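Paletti Wrist Collar Service Kit (fits Skatness two-arm units)

In stock. Ships in 3 days. Item no. 853

So, the collar kit is finally back! If you have been running a Skatness with the five-fingered hands for any length of time, you probably know why people keep emailing me for this one. The wrist mount is a lovely solid bit of metal, but the little pads inside it wear down, the hand starts to wobble, and then everything you do at the fingertips gets sloppy. I sold out in January and it took Andberg ages to run another batch of the pads, so thank you to everyone who sat on the waiting list and was nice about it.

What you get in the bag:

4 inner pads
2 clamp rings
Screws for both wrists
A small tube of thread locker (the weak kind, please don't swap it for the strong kind)
A folded card with my notes on it

You get enough for both wrists, and I really would do both on the same afternoon. I used to change only the bad side to save money, and I always ended up with one tight wrist and one that was just a bit lazy, and then I'd spend an evening chasing it in the settings. Silly.

How I fit mine

Power off, arms hanging down, and wait for the arms to go fully slack before you touch anything. Back the clamp screws out a couple of turns each, going across from one to the opposite one, and let the hand come down into your palm. It's heavier than you think the first time! Keep the hand supported while you unplug it. The connector has a tiny tab on the side, and if you pull on the wires instead of the tab you will be writing to me for a connector as well (I do stock them, but still).

Wipe the old grease out of the mount with a dry rag. No solvent, it creeps into the bearing behind. The new pads press in with your thumb, smooth side facing the hand. If one won't seat, it's nearly always a crumb of the old pad stuck in the groove. A wooden toothpick gets it out nicely.

Then the ring goes on, then the hand, then the screws, finger tight first and snugged up crosswise. One small drop of thread locker per screw. Don't lean on the driver. The pads need to squash a little, and they settle more over the first few hours of running, so put a reminder somewhere to come back and check the screws the next morning.

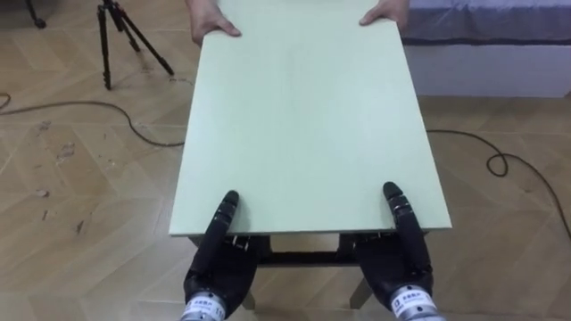

Checking the wrists once they're back together is the part most people skip, and I think it matters more than the fitting. Waving the arms around in the air tells you very little. I like a big flat load that both hands have to share, with somebody on the other side who can feel what's going on. A plain board is perfect for it, like the pale green one, with a person gripping the far edge and the robot's fingertips at the near edge, and a frame underneath to take the weight. Ask your helper to push gently toward the robot, then side to side, and watch the gap between the hand and the silver mount on each arm. Any rocking there means the ring needs another bit of a turn. If the mount is steady and the fingers themselves are giving, that's finger joints, and this kit won't cure it.

Keep the speed right down for that check, keep one person by the stop button, and route your cables so your helper isn't going to step back onto one. Start with very small moves. If anything clicks, stop and take the hand off again.

A few things people ask me

Will it fit the gripper version? No, sorry. The grippers sit on a narrower mount. Özkan makes a spacer that gets you close, but I tried it and sent it back.

Do I have to recalibrate? Yes, the hand will sit a hair differently on fresh pads. Run the wrist zero routine from the service menu, left side and then right side, with nothing in the hands.

Can I leave the labels on the mounts? Please do! The clamp ring doesn't touch them, and you'll want them if you ever have to order anything for the arm.

How long do the pads last? It depends so much on what you lift. Mine get light work and I look at them whenever I'm greasing the elbows anyway. If you're carrying boards and trays all day, look more often. Shiny patches are fine, cracks are not.

Thanks to Şükran Bayram for the toothpick trick, and to Orhun Gündoğdu, who caught a mistake on the old card (it had the pads going in backward, oh dear). If your card is dated before 20 Oct 2022, throw it out and write to me, and I'll mail you the new one for free.

Spare screws and single rings are on the Paletti small parts page. Returns are fine as long as the pads haven't been pressed in.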